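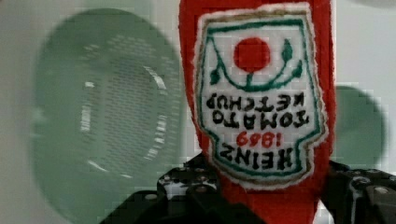 Ketchup, wrong way up: a plush Heinz bottle in the gripper at Drornwood, as the wrist camera has it.

The Robot That Reads Labels Upside Down

A feature on the software that decides what a hand should do next

I spent most of September in a converted dairy outside town, watching people argue with a computer about ketchup. I want to be clear that I loved every minute of it.

The place is called Drornwood, and it's a small shop that writes software for robot arms. They buy the arms in. What they make is everything between the camera and the motors, and the biggest piece of that is a program called Lollis, which looks at what the wrist camera sees and decides how to close the fingers, how hard, and what to do after that. (I asked where the name came from and got three different answers, so I'll leave it there.)

My first morning, Daranee Kongkaew sat me down in front of a screen full of red fuzz. She runs the perception side, and she talks fast, and she was already halfway through a sentence about keystones when I got my notebook open. The bottle on screen was head down, so TOMATO KETCHUP was upside down too, and the 1869 looked like 6981. Fun for me, a real headache for Lollis!

"You turned your head just now," she told me. I had. "It can't do that. Well, it can, but turning your head costs it a whole arm move."

An early version of the label reader used to rotate every picture four ways and keep whichever reading scored best. Numbers made a mess of this. Flip 1869 over and you get another perfectly good number, and the old code would happily report it with great confidence. Now Lollis hunts for the shape of the patch first, works out which end is the top, and only then tries to read anything. The direction gets passed along to the planner, so that a bottle meant to stand on its base gets turned before it's put down.

That last bit belongs to Hollis Doucet, who has been writing motion planners for 14 years and still draws them on paper first. He showed me the trouble with a wrist turn. An arm has only so much twist in its last joint, and if you've used most of it up grabbing the thing, you can't flip it without letting go. So the planner has to think about the putting down before it does the picking up. His paper sketches look like somebody trying to scratch their own back.

And then there's squish. A hard plastic bottle stays the shape it was when you found it, but a stuffed one gives under the fingers and bulges out at the sides, and the outline the camera matched a second ago is gone. Adhiambo Mollel, who writes the grip controller, let me play with the settings for an afternoon. Her code watches how far the fingers travel for each bit of extra force. If they keep moving, it's soft, and the controller settles for a lighter hold and tells perception to expect the outline to change. I set the force far too high on my first try. The software refused, very politely, and logged my name.

All of this goes into a log, by the way, and the log may be the thing I think about most. They replay old grasps every night through a tool named Zidelcombe, 1,633 of them when I visited, and compare what the new code would have done with what the old code did. It stops at the first disagreement and waits for a person. Delphine Lyons built it after a change she was proud of broke something in another part of the program and sat there unnoticed for 2 weeks. She still keeps that change pinned at the top of the list, marked in orange.

I asked her what she'd fix next, given a free month. Green on green, she said, right away. See-through bowls are miserable for a camera up close, all blur and stray highlights, and put a second green thing behind and the code starts wondering whether they're one object. She has a folder of such cases that she calls Achterberg, after a street she once got lost on.

We had lunch on the loading dock, and I tried reading the label on my soda upside down. I got the brand and missed everything else. Daranee wanted to know which end I'd started from.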